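Frequently Asked Questions — Moffat Picture House Film Club

When does the season run?

We show films from September to May, with a break over the holidays. Doors open at 6:30 in the evening and the movie starts at 7:15. There are no trailers and no ads, so please plan on 7:15 meaning 7:15. Matinees start at 2:00.

Do I have to be a member?

No. Anyone can buy a ticket at the door or online. Members pay less per film and get to vote on the spring program. A membership covers one person and lasts from the month you join to the same month the next year.

Where is the theater?

On the corner of Moffat Street and the river road in Venevbridge, next to the old bus garage. The side entrance on the river road is step-free. The main entrance has four steps and a handrail. If the side door is locked when you get there, ring the bell and wait a minute.

Is there parking?

The lot behind the bus garage is free after 6:00 p.m. and fills up fast on classic nights. Street parking on Moffat Street is free all day but limited to two hours until 6:00.

How many seats are there?

The main room holds 192, including four wheelchair spaces at the end of row F. Seats are not numbered. For most films you can walk in ten minutes before and sit where you like. For the silent film with live piano in November, buy ahead, as it sold out the last two years.

What kind of films do you show?

Mostly older films, with one newer release a month. Last season had a run of book adaptations, and we paired several of them with a second version of the same story made decades later. This season the longer series is on remakes, sequels and stories told over again from another character's side. We don't show anything that is still playing at the multiplex.

Why do you call some films "companion films" in the program?

We use that term when a film shares characters or a setting with an earlier one but can be watched on its own. If a film is marked "sequel," you will get more out of it by seeing the first one, and we try to put the first one on the schedule within the same month.

Are the films suitable for children?

The program lists the rating for each film. Older films often have none, so we write our own short note covering violence, language and anything likely to scare a small child. Flying creatures, witches and angry trees get mentioned. Children under 12 need an adult with them.
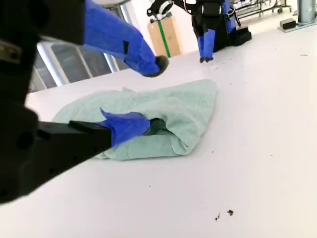
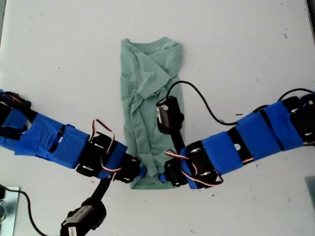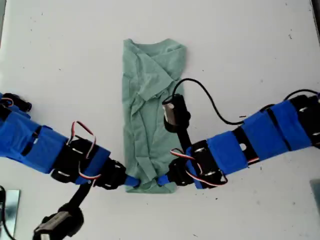
Do you show foreign films dubbed or with subtitles?

Subtitles, with one exception. The family matinees use a dubbed print if a decent one exists. The program says "dubbed" next to the title when that is the case.

Do you show English-language films with captions?

Yes, one showing of every newer release has open captions. These are marked OC in the program. For older films it depends on the copy we are able to get. Write to us if you want to know about a certain title and we will check.

Do you project from film or digital?

Both. Most of what we show is digital. The Cekidska projector in the booth still runs 35mm, and we use it 5 times a season. Those nights cost a little more because of shipping — a feature comes in several heavy cases and has to go back insured. The print may have scratches or a missing frame or two. We don't give refunds for scratches.

Why was the film I wanted to see dropped from the schedule?

Usually the rights. A title can be pulled by the distributor after the program is printed, and we find out when everyone else does. If that happens we pick a replacement by the same director or on the same theme, post it on the website, and offer a refund to anyone who already has a ticket.

Can I suggest a film?

Yes. There is a card box in the lobby and a form on the website. We get about 400 suggestions a year and read them all. It helps if you tell us why you want to see it on a big screen. Please check the archive list first to see whether we have shown it lately, as we wait at least three years before a repeat.

What is Memero?

Memero is our printed newsletter. It has the monthly program, one long review and two or three short ones, and letters. Copies are in the lobby and at the library. Members get it by mail.

Can I write a review for it?

Please do. Long reviews run up to 3,000 words and short ones up to 300. Keep the ending to yourself if the film is less than a year old. For older films we leave it up to you, but put a warning at the top. We correct spelling and dates and don't change opinions, including ones we think are wrong. The deadline for the November issue is the middle of October.

Can I bring food?

Snacks and drinks with a lid are fine. The lobby counter sells popcorn, coffee, tea and candy, cash or card. No hot food in the main room, please.

What happens if I'm late?

You can come in up to twenty minutes after the start. Use the rear door and take a seat in the last three rows. After that we ask you to wait for another showing, and your ticket will be good for any film in the same month.

Is there a discussion afterward?

After the evening showings, yes, in the lobby, for half an hour or so. You don't have to have liked the film. You don't have to say anything either. Matinees have no discussion because the room is needed again at 5:00.

How do I get a refund?

Return the ticket at the counter or reply to your confirmation email before the film starts. Card refunds take up to a week to show up.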